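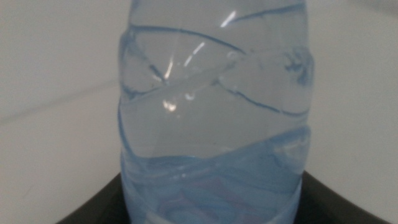
Home | Forums | Robot Cells | Vision and Gripping | Search | Log in

Wrist camera losing clear bottles at close range

Print this thread | E-mail this thread

stolwood_toon
We have an Endier arm on a bench cell here in Stolwood that picks up filled clear bottles one at a time and sets them into a tray. Two-finger Motaretti gripper, small color camera bolted next to it and looking down the fingers. The arm is fine. The camera is what I need help with.

From the standoff position it finds the bottle without trouble. Then it moves in, takes a second picture to correct the left/right position, and that second picture is where it fails. At that distance the bottle is all ridges and shine. The software picks an edge inside the bottle and calls it the outside edge, so the correction is wrong and one finger pushes the bottle over. Other times it finds no edge at all and stops with a vision fault.

Last full run was 1668 attempts and 433 of them ended in a vision fault. I don't have a number for the ones that were knocked over because the log only says "grip not confirmed."

Exposure is on auto. Ring light around the lens. The wall behind is off-white and so is the bench. What would you change first?

Toon Jacobs

palletpuncher
Auto exposure. Turn it off today, before you do anything else. On a clear part the brightest thing in view is the reflection of your own light, and the camera will set itself for that. Every approach gets a different exposure and your edge threshold means something different every time.

ladan_s
Agree on exposure, but I would go after the ring light first. A ring light on a curved shiny part that close puts glare right in the middle of the part. You can fix the exposure and still have white streaks where you are trying to measure. Switch it off, run with the room lights for ten minutes and save the pictures. If the streaks move or go away you have your answer.

Clear on off-white is also about the worst pairing there is. You can see the wall through the top of the bottle, so the camera can too. Put something dark behind it, or put a lit panel behind it. With a lit panel the outer sides of a clear bottle go dark and the edge finder has something to hold on to.

stolwood_toon
Ring light off: streaks mostly gone, but the picture got dark and grainy, so I had to lengthen the exposure and now I have to wait for the arm to settle. Costs me cycle time. Fixed exposure is in. Better, still not good.

A lit panel is hard. The arm comes in over the bench from the side and the panel would have to sit where the tray is.

Ineke T
Why take the second picture at all?

I look after a cell with nearly the same layout at Verschueren. We spent a long time on close-up correction and then removed it. We locate once from far away, where the whole bottle is in view with its cap, and go in blind. The cap is solid color on ours and it never fools the camera. If the first position is good and the bottle isn't moving there is no reason to look again.

ladan_s
@Ineke T that only works if your hand-eye calibration is good and stays good. If the camera bracket gets bumped you are going in blind and wrong, and you won't know it until bottles are on the floor.

Ineke T
You would know it from the first bad pick. We check against a fixed target at the start of every shift. It takes less time than one jam.

ladan_s
Fine for a start-of-shift check. It won't help with a bracket that comes loose at 10:30 in the morning. I have had that happen with the factory screws and no thread locker. I'd keep the second picture and use it as a yes/no check instead of a measurement. Ask it "is there a bottle between the fingers" and let the far picture do the positioning.

palletpuncher
That's still a vision check on a clear part with all the same problems. Put a through-beam sensor across the fingertips. Or read the finger position after closing. If the fingers stopped where a bottle would stop them, you have a bottle.

stolwood_toon
It does read finger position already, that's the "grip not confirmed" message. Problem is that it only tells me after the bottle has been hit.

josefien_v
Some maintenance questions before you rebuild the software.

1. When was the lens cover last cleaned? Ours picks up a haze from the spray when a bottle splits, and you can't see the haze unless you hold the cover sideways to a lamp.
2. Is the camera still in focus at the close distance? Most small wrist cameras have a fixed lens. If somebody set it for the standoff, everything close in will be soft, and a soft edge moves around with the threshold.
3. Where does the camera cable go? If it is tied to the last joint with no slack, it pulls on the bracket each time the wrist turns.
4. Are the finger pads worn the same on both sides?

I'd do these in that order.

stolwood_toon
Went through the list on Sunday with the line down.

Cover was dirty. Not terrible. Cleaned it with a lint-free cloth and lens fluid.

Focus is set for the standoff. Close up it is a bit soft. I had assumed it was meant to be that way.

Cable was tied too tight at the wrist. With the wrist turned all the way I could see the bracket flex. Retied it with a loop.

Pads: the left one is worn more than the right. Ordered a pair.

Reran hand-eye calibration after the cable. The old result was off by 9 pixels at the standoff, all in one direction.

josefien_v
Then your first position was never right, and the second picture was being asked to make up for it. Change the pads before you judge anything else, and calibrate once more after the pads are on. If your tool point is taken from the fingertips it will shift.

Ineke T
And now try it with the close correction switched off. Just try it.

palletpuncher
While you're in there, limit how far the close correction is allowed to move the arm. If it wants to go farther than a small fixed amount, treat it as a fault and back out. A ridge in the middle of the bottle will ask for a big move. The real edge won't.

stolwood_toon
Pads came, fitted, calibrated again. Ran one morning with the correction off (Ineke's way) and one afternoon with it on but limited (palletpuncher's way).

Off: faster, and no vision faults obviously. A few bottles knocked over, all from the far end of the infeed, where the view from the standoff is at more of an angle.

On with limit: no bottles knocked over. Still stops on vision faults, far fewer than before. The ones I looked at were almost all glare from the window, late in the day.

ladan_s
Hood over the cell, or a blind on the window. And a polarizing filter on the lens is cheap. You'll lose light with the filter so put the lamp off to one side instead of around the lens.

Ineke T
Or move the standoff for the far end so the camera looks straight at it. Two standoff points, one for each half of the infeed. I still say the close picture is extra work for you with every new bottle shape. You will be back here when purchasing changes supplier.

ladan_s
And you will be back when your bracket slips.

stolwood_toon
I'm going to do both. Two standoff points, close picture kept with the limit on it, blind on the window. Filter is on order. Lens cover and bracket screws go on the weekly sheet, and calibration check at shift start like Ineke does.

Does anyone know what thread locker is safe on the Motaretti bracket? The screws go into aluminum and I will want them out again.

josefien_v
Medium strength, one small drop, clean threads. Keep it off the plastic camera housing, it can craze it. Mark the screw heads with paint pen so you can see from outside the guard if one has turned.

Reply to thread | Print this thread | E-mail this thread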